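Ticket 122: bed-making unit stops before the top sheet
Site: Skoltow guest house, Brullville
Opened by: Seren Dafis, housekeeping
Priority: 2
Status: open

The unit quits partway through the bed and goes to hold. No fault on the tablet. I restarted it and got the same hold. Room 115 is the worst, and the beds on the lower floor are mostly fine.

My question is who finishes the bed. Since March we are down to one attendant per floor, and the schedule allows no time for making beds by hand. Yesterday Cheung finished them and missed her break.

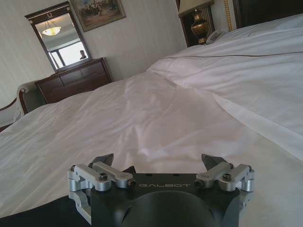

Wrist camera, room 115. Fingers over the bed, linen still rumpled.

Reply from Flollemero support, 2:40 p.m.
Please raise the hold timer to 60 seconds and run the bed again. Does it stop at the same spot each time?

Seren Dafis, 3:15 p.m.
Timer changed. It held again, same spot, near the folded edge. Please also tell us how to log the hand-finished beds. The tablet credits them to the unit, and our hours are set from that count.

Flollemero support, 3:50 p.m.
Hold passed to the motion team. Bed count moved to a separate ticket, linked to this one.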